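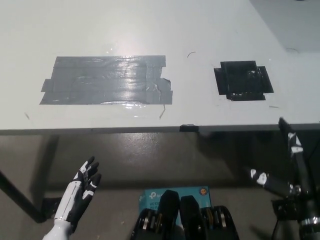 Grey duct tape and black tape on a white tabletop, laid in overlapping strips.

Tape on tables: your questions

We hire out white-topped tables for classes, fairs and club nights, and tape is the subject we get asked about most. These answers cover all Wesura tables, large and small.

Can I stick tape to the table?
Yes. Keep it to the top surface and leave the legs and the underside alone. If you need to tape cables down, run them across the floor and use the cable covers in the hire box.

Which tape should I use?
Masking tape for anything short. Duct tape holds better but leaves more glue behind, so we ask that it stays on for no more than 7 days. Please don't use double-sided foam tape at all. It takes the finish with it.

How do I make a patch wider than the roll?
Lay strips side by side and let each one overlap the last by a finger's width. Start at the edge nearest you and work away. Cut the strips with scissors if you want straight ends. Torn ends are fine on a work surface but they lift sooner.

Why does my tape wrinkle?
Usually it was pulled tight off the roll and then relaxed once it was down. Unroll a full length first, put one end down and smooth along it with the side of your hand. Small bubbles can be pricked with a pin and pressed flat.

White specks are showing on my black tape. Is the table damaged?
Probably not. Dust and paper fluff show up badly on black. Wipe the tape with a dry cloth and look again. If the specks stay put, the tape itself may be scuffed.

How do I get it off?
Warm it with a hairdryer on low, lift a corner and pull back slowly, keeping the tape close to the table. Take overlapping strips off one at a time, last one down first - pulling up the whole patch together is how most tops get marked.

What about the sticky residue?
Warm water and washing-up liquid, then a soft cloth. For stubborn glue, use a little white spirit on the cloth and rinse afterwards. No scourers and no blades.

There are small dark marks on the white. Will I be charged?
Not for marks that wipe off. Try a damp cloth first, as loose hairs and bits of fluff can look like scratches on a white top. Deeper marks are checked when the table comes back, and Nouhaila Gaber will ring you before anything is taken from the deposit.

Do you sell tape?
We keep grey and black at the Khondokar Road counter. Ask for Rafsan Saha if you want more than a couple of rolls, as he has to order them in.

Page last updated 11 January 2021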